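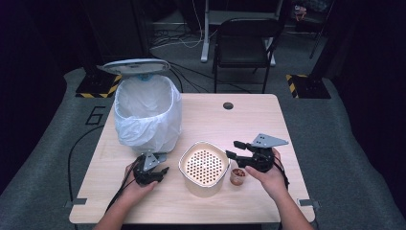

Byung-chul reckons you can tell who recorded a demo just from how the robot moves afterwards, and that mine all come out looking like someone trying not to wake a baby. Fair call. I'm slow on the grippers and the arm learns slow from me.

I've been at it since May, mostly mornings, and I've done 206 good runs at the table so far. Verna has 747. She also has forearms like a rock climber now, so make of that what you will!

The funny part is how much of your own hands you have to unlearn. With fingers you'd nudge a little cup over without thinking – with two jaws you have to line up, close, wait, and then go. And if you dither (I dither) the dithering goes into the recording too, and some poor robot picks it up as part of the job. My first 40 got binned for exactly that.

We tried doing it by remote control last year, with the joysticks from Gundska, and I was hopeless. Over 900 tries between the lot of us and I still steered left when I meant right. Holding the grippers yourself is heaps easier, even with the cables tugging at your sleeve.

Next up is lids, which I'm told are awful. Verna has bet me a pie from the Lolcombe bakery that I won't get a clean one before lunch.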